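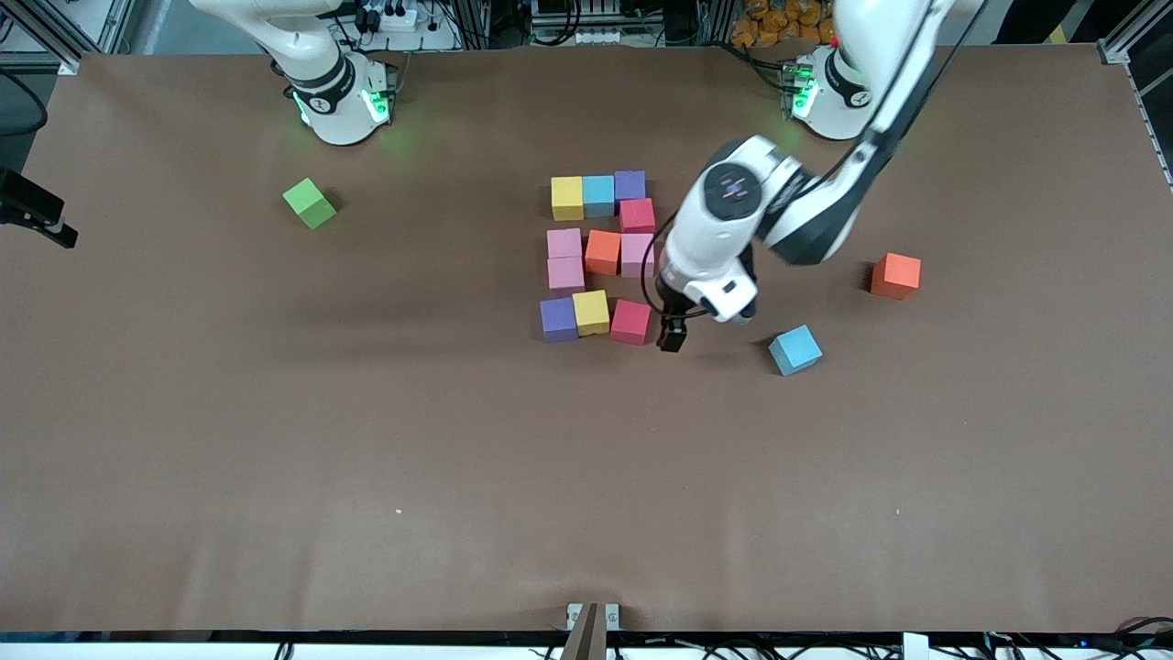
Public Participation in Technology Projects
Course handout, Unit 3: Designing a Participatory Workshop
Postthorpe School of Applied Design
Course leader: Zulmira Figueiredo. Seminar tutors: Wajid Sethi and Nathalie Sandhu
Revised 4 Oct 2022

3.1 Purpose of the unit

Units 1 and 2 dealt with the reasons an organization might consult the public on a new technology and with the forms that consultation can take. Unit 3 turns to the workshop itself. By the end of the unit, students are expected to be able to write a workshop plan, select a suitable group of participants, and explain how the results will reach the people who make decisions.

The unit assumes that the reading for Unit 2 has been completed. Students who joined the course in September after the first seminar should speak with their tutor about the material they missed.

3.2 Terms used

Consultation: participants comment on a proposal that already exists. The organization keeps full control of the proposal.

Co-design: participants help to shape the proposal. The organization sets the limits of the task and states them at the outset.

Shared decision: participants and the organization agree in advance that the outcome of the workshop will be followed, within a defined scope.

Sponsor: the person in the organization who will receive the results and is answerable for the reply.

These terms are often used loosely in published reports. A session advertised as co-design may offer participants only a choice between finished options. In written work for this course, the term should describe what participants were able to change, whatever name the organizers gave the event.

3.3 Framing the question

A workshop question should be open enough to allow an unexpected answer and narrow enough to be discussed in one session. "What do residents think of sensors in public space?" is too wide. "What should the town record at the library entrance, and who should be able to see it?" can be worked through in an afternoon.

The question must also be one that the sponsor is able to act upon. Where the main decisions have already been taken, participants should be told so before they agree to attend.

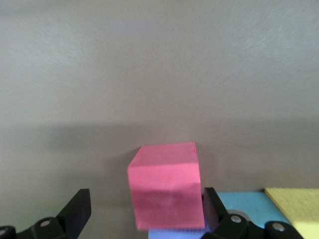 Figure 1. Gripper holding a foam cube.

3.4 Case: the Stalisgate library consultation

The Stalisgate project concerned Melta, a visitor-counting system proposed for the public library. The organizers, led by Danang Ismail, sent 734 written invitations to households in the district and received 65 replies. Seven workshops were then held over one season, each with a different group.

Three points from the case will be discussed in the seminar.

(a) Recruitment. Invitations were sent in one language and asked for a reply by e-mail. Older residents and recent arrivals were poorly represented in the first two workshops. The organizers later recruited in person at the library desk, and the later groups were more mixed.

(b) Materials. The early sessions opened with a long technical presentation. Participants afterward reported that they had felt examined on it. From the third session onward, the presentation was replaced by a walk through the building, with stops at each proposed sensor position.

(c) Feedback. A summary was sent to all participants, but the sponsor's reply came much later and addressed only part of it. Questions about how long records would be kept — the subject raised most often — received no answer in that reply.

3.5 Planning the session

A workshop plan submitted for this course should state the following:

The question and the sponsor.
The group invited and the method of invitation.
The timetable, including breaks.
The materials to be used, with any technical terms explained.
Arrangements for access, child care, and travel costs.
The form in which contributions will be recorded, and how consent will be obtained.
The date by which participants will receive a reply.

Roughly a third of the session should be left free of presentations and set exercises. Plans that fill every minute tend to lose the discussion for which people came.

3.6 Seminar preparation

Read the Boychuk workshop report, available from the course office, and prepare a short note on section 4. Consider whether the event was a consultation or an exercise in co-design, using the definitions in 3.2. Anil Rajan will attend the seminar as a guest and will take questions on facilitation.

3.7 Assessment

The workshop plan is marked out of 100 and is submitted through the course office. Plans may be prepared in pairs, in which case both names must appear on the first page. Requests for an extension should be made in writing to the course leader before the deadline.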